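20/01/2024

OK so I finally sat down to fix the thing that's been bugging me with my music setup since the holidays. Gapless playback. Or the lack of it. Thread, probably a long one, sorry in advance

Setup for anyone who cares: Clevero server on an old mini PC in the closet, a Brivden streamer in the living room, a second smaller Brivden in the kitchen, and Ung on my phone as the remote. All of it wired except the kitchen

The problem: live albums. Every track change I get a tiny hole in the crowd noise. It's not long, maybe a blink, but once you hear it you can't stop hearing it. Applause, applause, NOTHING, applause. Drives me up the wall

Studio albums with normal pauses are fine, obviously, so I went months without noticing. Then I put on a DJ mix that I ripped from CD back in 2000 and it was unlistenable. 16 tracks, so 15 little hiccups in what's supposed to be one long groove

First thing everybody tells you is "check the gapless setting." Yes. I checked the gapless setting. It's on in Clevero, it's on in the Brivden web page, and there's a third one buried in Ung under Playback > Advanced that I'm pretty sure does nothing at all

Second thing everybody tells you is that it's your MP3s. Fair enough, old MP3s do have that bit of padding at the start and end, and if the encoder didn't write down how much, the player can't trim it. Some of mine are like that for sure

But the DJ mix is FLAC! There's no padding in FLAC! I re-ripped it years ago precisely so I'd never have to think about this again (ha)

So last night I plugged headphones straight into the mini PC and played the mix from there. Perfect. Not one gap. Which told me the files are good and the server is good and the trouble is somewhere between the closet and the couch

Then the kitchen Brivden by itself. Also perfect?? On wifi??? The cheap one???

Then the living room one by itself. Gaps. Then both grouped. Gaps in both rooms, because of course the group follows the living room one. I had a snack at this point

I compared the settings pages side by side, tab by tab, and there was exactly one difference. The living room unit had "match output rate to source" turned on and the kitchen one didn't. I must have flipped it when I first got the thing and was feeling fancy

My guess at what happens (I'm not an engineer, be nice): with that on, the box closes and reopens the output for every track so it can check the rate again. Even when the next track is the exact same rate. And that reopening is the hole

Turned it off. Played the mix. No gaps. Played it again because I didn't trust it. No gaps. I sat there grinning at a song change like a weirdo

Catch: with it off, everything gets converted to one fixed rate. Can I hear that? No. Did I lie awake thinking about it anyway? Little bit

So now I've got it off, and the fixed rate set to the same one as a CD, since nearly everything I own comes from CDs. Those should go through untouched. The handful of hi-res albums get converted down and I'm making my peace with it

Back to the MP3s. I made a smart list in Clevero of every live or mixed album that's in MP3, thinking it'd be a nice short list. 169 albums. Oh boy

I'm not re-ripping all that - half of them I don't even have the discs for anymore. I did the 40 I play the most that are still on the shelf, or rather I've started doing them. The drive is humming away next to me as I type

For the rest, Clevero has a crossfade you can set per album, and a super short one hides the gap pretty well on crowd noise. It's cheating, but it works. Don't use it on anything where the music runs straight through though, you get a weird double beat

Someone's going to ask so: no, updating the firmware didn't help. I did that first. All it did was move the volume limit menu and forget my radio presets

Also to the person in my replies who said "just rip the album as one big file with a cue sheet" - I did that once! Ung shows it as a single track over an hour long and you can't skip anything. Never again

If you've got the same box and the same gaps, try that output rate switch before you do anything else. Would love to know if it's just mine

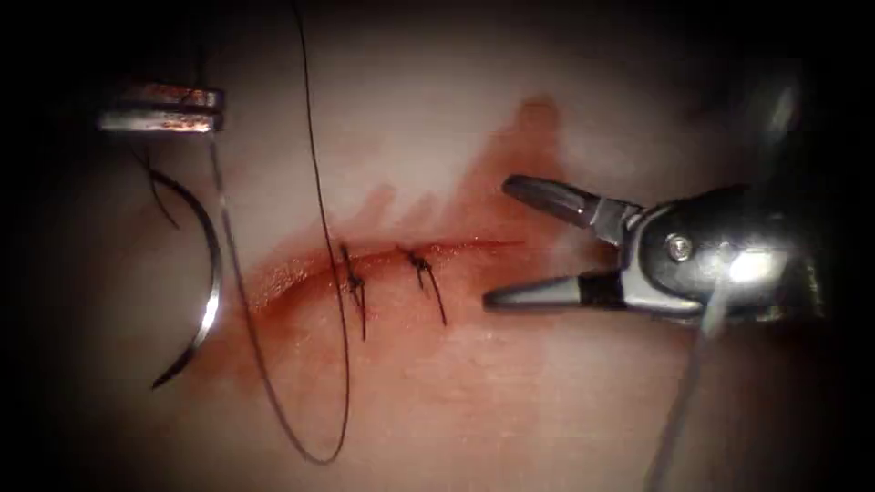
Finus

Disc number three is in the drive now and it's already reading slow, so I'm off to find a soft cloth. Will post again when the pile's done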